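September, rain gauge notes, 07:40

Emptied the Findby gauge before the shift. 32 mm in the collector since yesterday's reading, against 20 mm on the Sinix logger beside it. The logger has read low in every heavy shower this month and about right in drizzle, so I still suspect the tipping bucket and not the funnel. Cleaned the funnel anyway. A few grass seeds, no blockage.

Running total for the season is now 564 mm by the hand gauge. Using that figure in the catchment sheet until the logger is sorted.

Bench check on the bucket: dripped 2,000 ml through slowly and the tips came out right. Same volume poured fast and it lost tips again. Radulović's correction curve should deal with this, but it was worked out for the older bucket, so I don't want to apply it blind. Will repeat at three flow rates and plot our own.

Reservoir level at Zika is up a little, less than I expected after that much rain. The ground was very dry and I think most of it soaked in - the stream gauge hardly moved until the evening.

To do: new battery for the logger, level the base plate, copy the old readings across.

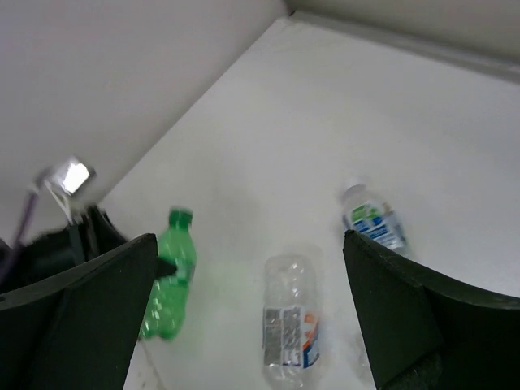 Base plate first, as the bench results mean little if it is sitting off level out there. Spirit level is in the top drawer.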